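Week 2 of the Clillov grasping study and we finally have a number I like! 508 demos in, all done with hand-held grippers, no robot arm needed for collecting.

The trick was snacks. Crinkly foil, shiny film, stuff that slides on cloth – depth sensing hates it, so we trained on it on purpose.

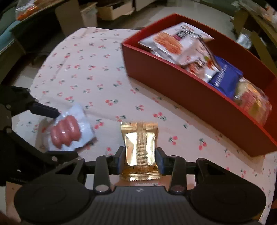

Sarmiento replied asking if we held any packets out of training. Yep! 20 of them, never seen by the policy, and it still beat our old scripted baseline.

Next up is soft fruit. Wish me luck on Saturday.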